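핸드헬드 그리퍼 시연 수집 작업대 운용 지침 개정 안내

Skollholm 시연 수집 작업대 운용 지침 제2판이 3월부터 적용된다. 대상은 양손 핸드헬드 그리퍼로 탁상 작업을 기록하는 모든 작업대이며, 원격조종 방식의 Gavley 라인은 종전 지침을 그대로 따른다. 이번 호에서는 초판과 달라진 조항을 중심으로 정리한다.

개정 배경

지난 분기 내부 점검에서 Grerkis 과제의 기록 387건을 재검토한 결과, 62건이 재수집 대상으로 분류되었다. 사유의 대부분은 케이블 간섭과 시작 배치 불일치였다. 그리퍼 자체의 고장으로 분류된 기록은 2건에 그쳤다. 초판은 장비 점검 절차에 분량의 절반 이상을 할애한 반면 작업대 주변 정리에 관해서는 권고 문구만 두고 있었다. 제2판은 해당 권고를 의무 조항으로 전환하고, 판정 기준을 수집자와 검수자가 동일하게 적용할 수 있도록 문구를 다듬었다.

1. 케이블 경로

그리퍼 케이블은 좌우를 구분하여 각각 작업대의 같은 쪽으로 빼낸다. 두 케이블이 작업대 위에서 교차하는 배치는 허용하지 않는다. 레일이 설치된 작업대에서는 클립으로 케이블을 고정하되, 클립과 그리퍼 사이에는 팔을 최대로 뻗은 상태에서도 장력이 걸리지 않을 만큼의 여유를 둔다. 남는 길이는 작업대 바깥 바닥에 감아 두며, 수집자의 발이 놓이는 구역을 침범해서는 안 된다.

케이블이 물체에 닿아 위치가 변한 경우 해당 기록은 즉시 중단하고 무효로 표시한다. 물체를 원위치로 되돌린 뒤 같은 기록을 이어서 진행하는 것은 금지한다.

2. 시작 배치

과제에 포함되지 않는 물체는 작업면에서 모두 치운다. 물체는 양쪽 그리퍼가 몸통을 움직이지 않고 도달할 수 있는 범위에 놓고, 배치 방향은 과제 카드에 적힌 대로 맞춘다. 욕실 선반류와 같이 개구부가 있는 물체는 꼭짓점과 곡면 가장자리의 방향을 카드에 함께 기재한다. 초판의 '임의 방향' 표기는 폐지한다.

작업면에 케이블 인출구 등 구멍이 있으면 작은 물체를 그 위나 바로 옆에 두지 않는다. 구멍을 덮개로 막은 경우에는 덮개의 색상과 위치를 작업대 대장에 기록한다.

아래 배치에서는 스펀지와 사분원형 코너 선반이 작업면에 놓여 있고, 오른쪽 레일에서 케이블이 클립에 물려 있다.
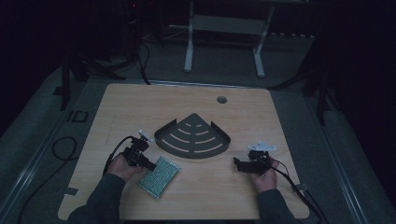
3. 그리퍼 파지와 시작 자세

기록 시작 시점에 양쪽 조의 끝은 작업면 상공에 위치해야 하며, 물체나 작업면에 닿아 있어서는 안 된다. 한 손만 쓰는 과제라도 반대쪽 그리퍼를 내려놓지 않는다. 사용하지 않는 그리퍼는 헤드 카메라 시야 안에서 정지 상태를 유지한다.

소매는 손목에서 고정한다. 소매 끝이 브래킷이나 커넥터에 걸리는 복장은 착용할 수 없다. 색상은 무채색 단색을 원칙으로 하고, 한 세션 도중 복장을 바꾸면 세션 번호를 새로 부여한다.

4. 바닥과 배경

바닥 표시와 위치 테이프는 작업대 대장에 등록된 것만 남긴다. 미등록 테이프는 세션 시작 전에 제거한다. 삼각대 다리는 수집자의 이동 경로 밖에 두고, 위치를 옮긴 경우 외부 카메라 보정을 다시 수행한다. 보정 파일의 시각이 삼각대 이동 시각보다 앞서면 해당 세션은 검수 단계에서 반려된다.

조명은 작업대별 기준값을 따른다. 배경이 어두운 것은 허용하나, 작업면에서 물체 윤곽과 개구부가 식별되어야 한다. 세션 중 조도 변경은 불가하다.

5. 기록 및 검수

수집자는 세션마다 시작 배치 정지 영상을 1장 저장한다. 검수자는 이를 과제 카드와 대조하고, 불일치가 있으면 세션 전체를 보류한다. 보류된 세션은 수집자의 의견을 받은 뒤 폐기 또는 재분류하며, 임의로 과제명을 수정하여 통과시키는 처리는 인정하지 않는다.

무효 표시된 기록도 삭제하지 않고 사유 코드와 함께 보관한다. 사유 코드에는 '케이블 접촉'과 '시작 배치 불일치'가 신설되었으며, 초판의 '기타'는 자유 기술란을 채운 경우에만 선택할 수 있다.

적용 일정

Grerkis 과제는 시행 첫 세션부터 제2판을 적용한다. Michalík 작업대는 레일 교체가 끝나는 대로 전환하고, 그때까지는 케이블 경로 조항에 한하여 초판의 고정 방식을 병행할 수 있다. 진행 중인 세션은 초판 기준으로 종료하되 과제 카드에 적용 판수를 명기한다.

지침 전문과 개정된 과제 카드 양식은 사내 문서함의 '수집 작업대' 항목에 게시되어 있다. 조항 해석에 관한 문의는 작업대 번호와 세션 번호를 적어 월요일 정오까지 접수하면 같은 주 검수 회의에서 다룬다.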